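Software Engineer, Perception and Planning (Deformable Objects)
Ferumgate – Manipulation Software Group
Posted 2021-06-10
Reference: 575
Positions: 1
Reports to: Ailsa Farquharson, Software Lead

Ferumgate develops control and perception software for household manipulation. The group maintains three code bases: Hirnent, the trajectory and contact planner; Studell, the recording and replay toolchain; and a set of cloth state estimators that sit between the two. We are hiring one engineer to take over the estimators and their interface to the planner.

The current work is bed making and garment folding. Demonstrations are recorded with hand-held grippers, processed in Studell, and used to train policies and to test the estimators offline. The archive holds 3,000 demonstrations that have passed quality checks. The engineer will work with this archive every day and is expected to have opinions about how it is indexed.
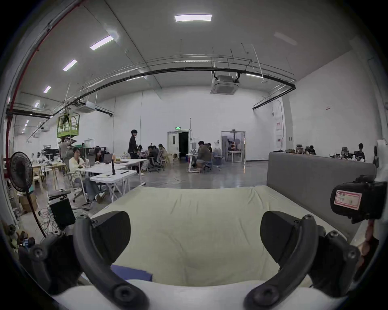
State estimation for cloth is the main open problem in the group. The present estimator fits a coarse mesh to the visible surface and reports corner candidates with a confidence value. It does well on flat, high-contrast fabric and poorly on plain sheets with low relief. A pale yellow-green sheet with long creases near one far corner, thin folds across the middle and a sagging hollow at the near edge is typical of the input. The mesh tends to bridge the hollow, and a crease close to a corner can be reported as the hem. Both errors reach the planner as valid grasp targets. The wide-angle lens adds distortion that the mesh fit corrects only in part, and the gripper fingers hide some of the near edge in every view. We want an estimator that marks these regions as uncertain and passes that uncertainty on in a form Hirnent can use.

Duties

Maintain and extend the cloth estimators (C++ with Python bindings).
Define the message format between the estimators and Hirnent, including per-region uncertainty. A draft by Magnus Crichton exists and may be discarded.
Add fisheye calibration checks to the Studell import step. Sessions that fail should be rejected with a readable error.
Write regression tests against recorded sessions. The nightly run currently covers 5 task types; the target is 7.
Separate garments from bedding in the segmentation stage. The two are often in view together and in contact.
Review code from the controls side when it touches shared interfaces.
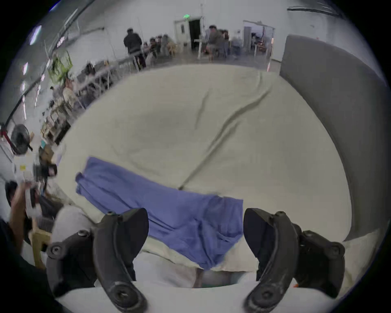
Blue garment lying folded across a beige sheet, gripper view. Segmentation and grasp selection for overlapping cloth are part of this role.

Required

Working knowledge of modern C++ and Python.
Experience with camera models beyond the pinhole case, including calibration and undistortion.
At least one perception or planning system taken from prototype to regular use by other people.
Comfort with large recorded datasets: versioning, partial reprocessing, finding bad sessions.
Clear written English. Design decisions are made in documents and the documents are kept.

Useful

Cloth or soft-body simulation.
Trajectory optimization with contact.
Visual-inertial tracking, in particular recovery after tracking loss.
Build and continuous integration work on mixed C++ and Python repositories.

Not required

A doctorate. Publications. Hardware design experience – mechanical work on the grippers is handled by Catherine Imrie and her group.

Conditions

Full time, permanent, on site at the Buchanan building. Two days a week may be worked remotely once the first three months are complete. The role includes some time in the recording area, mainly to reproduce faults that do not show up in replay. Relocation costs are covered on receipts.

Application

Send a resume and one code sample or design document that you wrote yourself. A cover letter is optional and should not exceed one page. Quote the reference number in the subject line. Applications go to Mhairi Urquhart in the Ferumgate hiring office.

Selection has two stages. The first is a call with Boyang Shen on the planner and its interfaces. The second is a half-day on site. Candidates receive a small set of recorded sessions and the current estimator, and are asked to find and explain one failure. A fix is not expected. Travel for the second stage is paid by the company.

Applicants who replied to the March posting for the controls role need to apply again for this one. Their earlier documents can be reused on request.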